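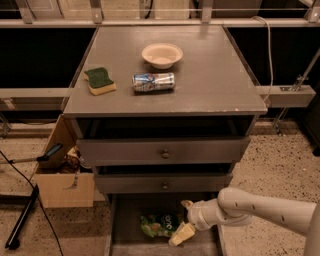 2 min read

Cabinet task, second round of demonstrations. The count is now 339 episodes, all by remote control, with Octavian and me trading off at the leader arm.

The bottom compartment is still the slow part. The upper surface is easy: bowl, can and sponge all sit in the open and the wrist can come in from almost any direction. Going low, the elbow has to stay outside the cabinet while the fingers point down, and an operator who starts with the wrist rolled wrong runs out of joint travel halfway. I now set the roll before I descend. Octavian sets it on the way down and gets smoother trajectories, so we kept both styles and tagged them.

I threw out 29 episodes. Most had a long pause just above the release point, where the operator was judging depth from the video feed. Last time I left those pauses in, and the trained policy learned to hover.

Soft blocks need a note of their own. The gripper command saturates well before the fingers stop moving, so the recorded command and the measured width disagree. I log both and train on measured width.

Drawer positions are changed by hand between episodes. Nektarios wants them randomized from a list, and I have a script for that in the Plirent repo, untested. Next up is the same set with the cabinet rotated.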